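Mailer box

A mailer box is a shallow folding carton made from a single piece of corrugated fiberboard, in which the base, the side walls and the lid are all formed from the same sheet. It ships and stores flat and is set up by hand or by machine shortly before use. The type is also called a roll-end tuck-front box, a literal box or, in older trade catalogs, a postal tray. It differs from the regular slotted container, the common moving or shipping box, in that the lid is hinged along one long edge and closes over the contents in one motion, and in that most patterns need neither glue nor tape.

Mailer boxes are used for books, clothing, small electronics, cosmetics, printed matter and other goods that are low in height compared with their length and width.

Construction

The starting piece is called a blank. It is cut and creased in one pass on a die, either flat or rotary. A typical blank has the following parts: a bottom panel; a front wall; a rear wall, which doubles as the hinge for the lid; two side walls; a lid panel; a lid front flap, or tuck; and a set of small corner flaps, usually called dust flaps or ears.

In the roll-end pattern the side walls are twice the height of the finished box. The outer half stands up from the bottom panel, and the inner half is rolled over the corner flaps and down into the interior. Small tabs on the free edge of the inner half drop into slots cut along the crease at the bottom. The corner flaps are trapped between the two layers, and the walls hold their position by friction and by the stiffness of the board.

Simpler patterns have single side walls held by glued corners or by hook tabs. These use less board but give less support when boxes are stacked. 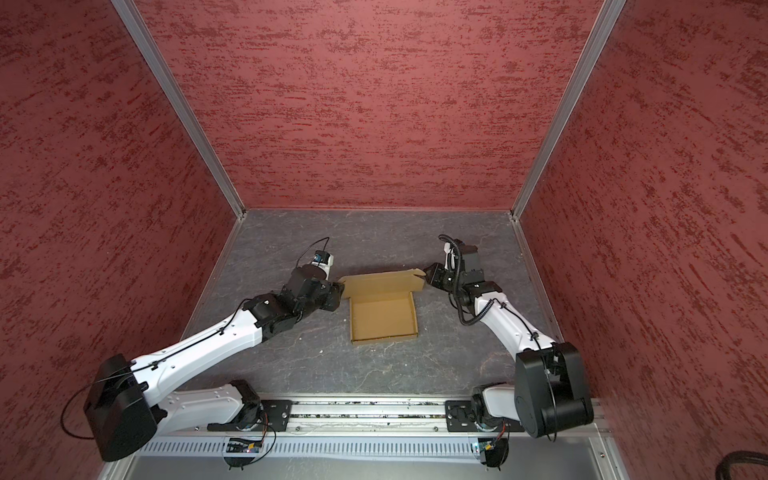
Mailer-style tray with low side walls, the lid flap folded back along the far edge.

The lid hinge is a single crease. When the box is open the lid tends to stand partly upright, because the fibers along the crease resist bending until they have been worked several times. A lid that has been opened and closed often will lie fully back.

Material

Most mailer boxes are cut from single-wall corrugated board, which consists of one fluted sheet glued between two flat liners. Thin flutes are preferred. The E and B profiles are the usual choices, as they crease cleanly at small dimensions and take print well. Thicker profiles crack or bulge at the rolled edges unless the creases are widened to allow for the board.

Natural, or kraft, liner is light tan to brown. White liner may be applied to the outside only, to the inside only, or to both faces. The two faces of a natural board often differ slightly in shade, as the liners may come from different stock.

Flute direction affects strength. In most layouts the flutes run vertically in the walls that are expected to carry stacking load. A crease made across the flutes is firmer and more exact than one made along them; a crease parallel to the flutes may wander into the nearest valley and leave the panel slightly out of square.

Setting up

The blank is laid with the inside face up. The usual order is:

Pre-bend all creases to a right angle and release them.
Raise the front and rear walls.
Fold the corner flaps inward, at right angles to the walls they are attached to.
Raise each side wall against the corner flaps, then roll its inner half over and press the tabs into the slots.
Fold the lid ears inward, bring the lid over and tuck the front flap behind the front wall.

Pre-bending is sometimes left out. The walls then spring back while the corner flaps are being placed, and the tabs are harder to seat. In packing rooms the lid is commonly left open after set-up, and the trays are passed on in that state for filling.

Set-up rates depend on the pattern and the size. The Clarance packing manual, a training text for mail-order staff, gives 161 boxes per hour for a practiced worker using the roll-end pattern in its smallest size.

Flattening

Roll-end boxes can be returned to the flat state without tearing. The tabs are lifted from the slots, the side walls unrolled and the corner flaps opened out. Glued patterns have to be cut or torn at the corners.
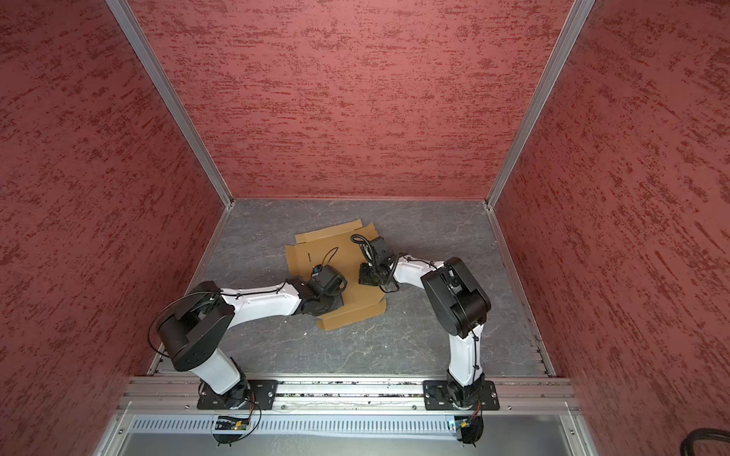

Partly unfolded cardboard sheet with creased flaps and a raised flap edge.

A used blank seldom lies completely flat. The creases keep some of their set, so that flaps and lid sections remain raised unless weight is placed on the stack. Used blanks therefore take up more height than new ones, a point of some importance in waste handling. At the Korkcombe sorting depot, a bale frame that takes 3000 new blanks of the common book size takes 1209 used ones before pressing.

Repeated folding weakens the liner on the outside of each crease. Cracks appear first at the ends of the crease lines and at the tab slots. A box with cracked slots can usually still be set up, but its side walls no longer lock and the box needs tape.

Sizes

There is no single size standard. Internal dimensions are quoted in the order length, width, height, with height measured from the bottom panel to the underside of the closed lid. The rolled side walls reduce the usable length by several board thicknesses, and suppliers differ on whether the stated figure allows for this.

The Manalo series, used by a number of small printers, has 30 sizes built on common sheet widths. The Ornstead series is shorter and keeps one height for all sizes, so that mixed boxes can be stacked in level rows.

Variants

Tear-strip mailer: a perforated strip in the lid front flap allows opening without a blade.
Return mailer: two adhesive strips are fitted, the second being kept covered until the box is sent back.
Locking-ear mailer: tabs on the lid ears engage slots in the side walls, which keeps the lid closed without tape.
Tray without lid: the lid panel is omitted, and a separate sleeve or wrap closes the box.

See also

Corrugated fiberboard
Die cutting
Folding carton
Regular slotted container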